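Nerkaneo Table Cover in Charcoal

Truter Home Textiles / Table and Bench Covers / Plain Colors

We have been selling table covers for a good long while now, and if there is one color that people come back for, it has to be charcoal. It's a dark gray with a little softness to it, darker than slate and easier to live with than true black (black shows every speck of lint, as anyone with a cat will tell you!). The Nerkaneo is our everyday cover in that color, and it suits a hobby table or a work surface just as well as it suits Sunday lunch.

What it's made of

The cloth is a mid-weight cotton and polyester blend at 200 grams per square meter, woven plain and dyed before weaving so the color goes all the way through. It has enough body to lie down nicely on its own, but you can still fold it up small and tuck it in a drawer. The surface is matte on both faces, and that makes it a lovely quiet background for anything you set on it, from a cake stand to a row of little screws you don't want to lose.

Sizes and cut

The Nerkaneo comes in 2 cuts. The Fitted Top is made to sit on the tabletop with a short drop, and it's the one we suggest for work tables, where a long hem gets caught in your lap. The Full Drop hangs well down the sides and looks wonderful for company. Both come in square, rectangular and round, and if you have an odd-shaped table, send us a paper pattern and we'll cut to it. Please measure the top itself, edge to edge, and leave the drop to us.

Creases from the packet

Every cover is folded by hand before it's boxed, so you'll find fold lines in a loose grid when you first open it out. We get asked about these more than anything else, so let us put your mind at rest. They are only from folding, and a warm iron on the back of the cloth will take care of them. Plenty of our customers never bother and just let the cloth relax over a week or so of use, and we think that's perfectly fine too. Faint lines like these hardly catch the eye once you've got something standing in the middle of the table. 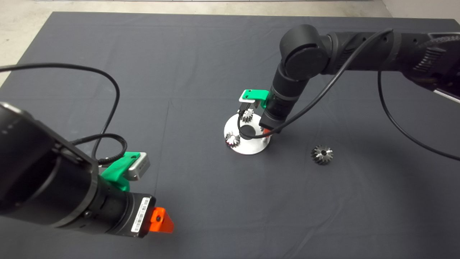
Washing and care

Wash warm with other dark things, and skip the fabric softener, as it leaves a film that dulls the gray. Tumble dry on low or hang it over a line, and take it down while it's still a touch damp if you plan to iron. Candle wax should be left to harden and then lifted off with the back of a spoon.

Goes well with

The Bautista napkins, sold in packs of 5, are woven from the same yarn. For a little cushioning under plates or tools, try the Clirkero felt underlay, which we cut to match your cover.

Ordering

Item number 934. Choose your cut and shape from the menu, and add your measurements in the notes box. Made-to-pattern covers take a bit longer, and we'll write to you before we start cutting.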